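Flunduvel Equipment Planning Notes

README for the handheld gripper collection budget, Brunthorpe site

Maintained by Princess Evangelista
Last revised: Saturday, March 13, 2021

What is in this folder

Planning sheets for buying and replacing the handheld grippers, head-mounted units, harnesses and related parts used for Flunduvel data collection. The sheets cover Brunthorpe only. Prarircombe keeps its own budget and should not be added to these totals.

plan.csv: one row per item, with quantity, unit price, supplier and lead time
spares.csv: wear parts and reorder levels
room.csv: furniture, power, storage
quotes/: supplier quotes as received

How the plan is organized

We buy by operator station. A station is one person's full kit: two grippers, a head unit, a harness, cables and a place to put it all down. Early versions of the plan listed every part separately, and we ended up with more grippers than harnesses. Any new request should now say how many stations it supports.

The current plan pays for 7 stations, with delivery in two batches. The second batch is held until the October review. 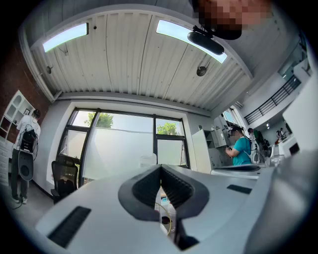

Brunthorpe room, from a gripper. Operator in teal at right with head-mounted device and gripper.

Grippers

Grippers are the largest line in plan.csv. Price the body and the finger pads as separate rows. The body is a capital item and the pads are consumables, and finance will send the sheet back if they are combined.

Pads: keep 12 pairs on the shelf. Reorder when the count drops to three. Lead time from Krishnan has been up to 200 hours of working time, so do not wait for the shelf to be empty. Enter left and right pads under the same part number.

Cables: order with strain relief fitted. The unprotected type was cheaper per piece and cost more over the year.

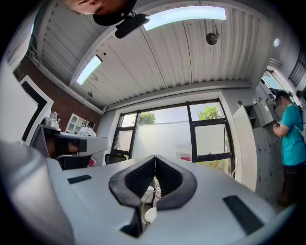 Finger pads change with the supplier; these have a textured, mesh-like inner face.

Harnesses and head units

Harnesses are one size with adjustable straps. Budget one spare for the room. Head units are quoted with a mount, but the mount is also sold alone, and most of our replacements have been mounts. Check the quote to see which one is being priced.

Room costs

These go in room.csv and are easy to leave out:

Desks and a parking surface for each station
Shelving for kit between sessions
Chairs for operators on break
Extension leads and cable covers
Drinking water

Water and seating were left out of the first budget and were paid from petty cash for most of a quarter. They have their own rows now. Cable covers are priced by length, so measure the walkways before asking for a quote.
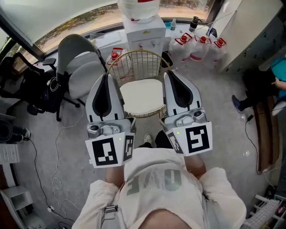 Photo: Flunduvel project, Brunthorpe

Marker cards

Each gripper carries printed marker cards, a front one and a narrower side one. Printing is cheap but the cards have to be flat and the right size, so we order them from the print shop instead of using the office printer. Put them in spares.csv as sets. A set covers one pair of grippers. Discard bent cards.

Known gaps

Shipping is missing from two of the Krishnan quotes.
Repair labor is not counted. We do small repairs ourselves and have not tracked the hours.
The storage row assumes the existing cabinets stay in the room.
Unit prices do not include tax.

Making changes

Edit the CSV, add the quote to quotes/ and put your initials in the last column. Do not overwrite an old price. Add a new row and mark the old one "superseded" so the history stays readable. Requests above the station count go to Princess Evangelista before an order is placed.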